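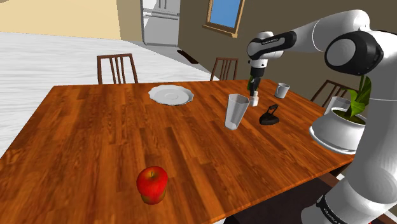

3.2 Handling Practices and Skin Exposure to Spurge Sap

The milky sap of garden spurges is released as soon as a stem is cut or a leaf is pulled. It is sticky, dries to a thin film and is hard to remove with water alone. Growers who propagate these plants from cuttings are therefore exposed in a different way from home gardeners. A gardener may cut back one or two plants in a season, while a nursery worker at the propagation bench may handle fresh cut surfaces for most of a morning. This section reports what was learned about bench practices at the Hidayat nursery and how those practices related to reported skin complaints.

Questionnaires were returned by 130 workers, including seasonal staff who had joined in May. The form asked about tasks performed, gloves worn, the time between contact and washing, and any redness, blistering or eye irritation noticed during the present season. It was offered in two languages and could be completed at home. Supervisors did not see the returned forms. Saodah Wattimena held short follow-up interviews with those who reported a complaint and agreed to speak further, and Venkatesh Varghese observed work at the benches during the early part of the shift, when most of the cutting is done.

Of those who returned the form, 23 reported at least one skin complaint that they connected with spurge sap. The wrist and the inner forearm were named more often than the hands themselves. The pattern agrees with what was seen at the benches. Nearly all staff on cutting work wore gloves, but the standard glove ended at the wrist bone, and sap ran down over the cuff when stems were held upright for trimming. Several workers rolled their sleeves in warm weather, which left the forearm bare at the point where the sap collected. In the interviews, some said they had not thought of the forearm as being at risk and had received instruction only on protecting the hands and eyes.

The delay between contact and the first signs of a reaction made self-reporting difficult. Redness was often noticed in the evening, after the worker had gone home, and was sometimes put down to sun or to a new soap. Two workers had changed laundry products before anyone suggested that the plants might be responsible. For this reason the number of complaints given here should be read as the number recognized by the workers, and may be lower than the true number. A few complaints may also have had another cause, as the same benches are used for other plants with irritating hairs or sap. No patch testing was carried out, and the study cannot separate an irritant reaction from an allergic one.
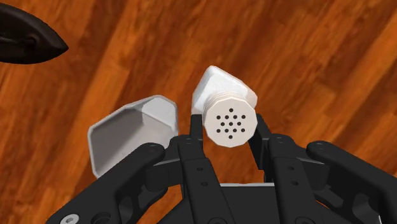
Washing habits varied more widely than glove use. The nursery's written instruction was to wash exposed skin with soap and cool water within 10 minutes of contact. In practice the nearest sink was outside the propagation house, and workers tended to wait until the next break. Wiping with a dry cloth was common in the meantime. Dry wiping appeared to spread the film over a larger area of skin, and the same cloth was often used again later in the shift. Workers who kept a bottle of soapy water at the bench reported washing sooner, although this was a private arrangement and had not been part of any instruction.

A longer glove, the Werkolix gauntlet, was introduced on one line during the second half of the observation period. It covered the forearm to just below the elbow. Staff on that line found it warm and somewhat clumsy for fine trimming, and a few returned to the shorter glove for small cuttings. Others wore a cotton sleeve under the short glove, pinned at the cuff. The sleeve was better liked, but it held sap once soaked and had to be changed during the shift. The observation period was too short to judge whether either measure lowered the number of complaints.

Eye contact was rare but was treated as the more serious matter. The workers who described it had each touched the face with a gloved hand, usually to push back hair or adjust glasses. Sap in the eye can cause severe pain and swelling, and prompt rinsing followed by medical care is advised. Safety glasses were available at every bench. They were worn steadily during stock plant trimming, where some 200 plants were cut back in a single session, and much less steadily during routine potting.
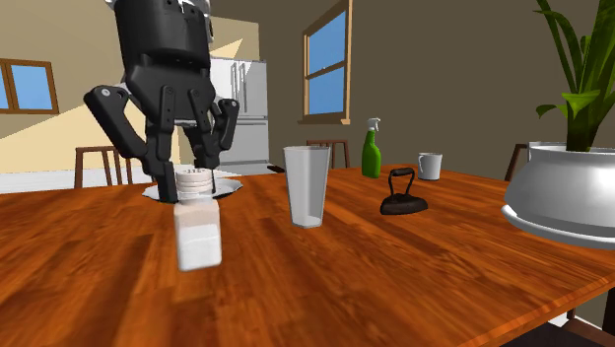 Figure 3. Gripper with its fingers closed around the top of a stack of white discs, over a wooden table (computer rendering).

Barrier creams were used by a small number of staff. The nursery supplied Pernia cream at the entrance to the propagation house, but no record was kept of who applied it or when. Some workers believed that the cream removed the need for gloves. This belief should be corrected in training, as a cream can be rubbed away in the course of ordinary bench work – often without the wearer noticing. The cream was therefore left out of the comparison of protective measures given in Section 3.3.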